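Prüfwesen > Teleoperation > Checklisten > Nahtdemonstration am Gewebemodell

Prüfliste Vorführbetrieb, Aufgabe »Einzelknopfnaht«
Arbeitsplatz Skarnenent, Stand 12/15/23
Geprüft: L. Lemaire

Gilt für ferngesteuerte Demonstrationen mit zwei Instrumenten.
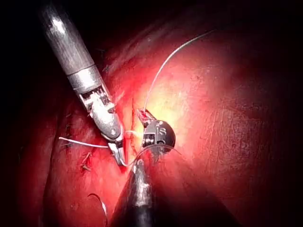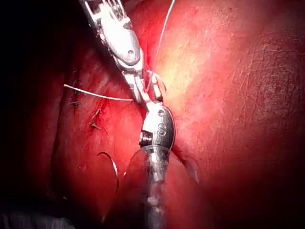
Maßgeblich für die Freigabe ist der Zustand bei Aufnahmebeginn. Eine Demonstration wird nur gespeichert, wenn beide Instrumentenspitzen, Nadel und Faden auswertbar sind. Gesetzte Knoten wie die dunklen auf der linken Gewebeseite bleiben liegen und werden im Protokoll als Vorbestand geführt — sonst ordnet die Segmentierung sie dem laufenden Stich zu. Der helle Reflex auf dem Gewebe ist zulässig, solange er die Backen nicht überdeckt.

1. Nullstellung der Bedienhebel: i. O.
2. Fußkupplung trennt beide Arme: i. O. Rechts schwergängig, beobachten.
3. Seilzüge der Handgelenke, Sichtprüfung: i. O.
4. Zeitversatz Bild/Gelenkdaten, Grenzwert 30 ms: i. O.
5. Greifkraft links: Nacharbeit. Faden rutscht bei schnellem Zug durch. Backen tauschen.
6. Speicherplatz für 2000 Demonstrationen: i. O. Belegt 1486.
7. Abbruchtaste verwirft den Datensatz vollständig: nicht i. O. Gelenkdaten bleiben im Ordner. Meldung an Pons offen seit Oktober.

Freigabe unter Vorbehalt, Punkt 5 vor der nächsten Schicht erledigen. Bis Punkt 7 behoben ist, Abbrüche von Hand löschen.

Kommentare (3)

rk_nord: Punkt 4 bitte mit Lastangabe. Bei uns nur im Leerlauf eingehalten.

L. Lemaire: Gemessen unter Last, beide Arme in Bewegung. Wird ergänzt.

T.W.: Zu 7: Im Bestand Rudness (2845 Datensätze) liegen ebenfalls Reste von Abbrüchen. Vor dem Training filtern.

Verwandte Einträge
Backenwechsel am Instrumententräger Nidness
Prüfliste Handführung, einarmig
Benennung von Abbrüchen und Fehlversuchen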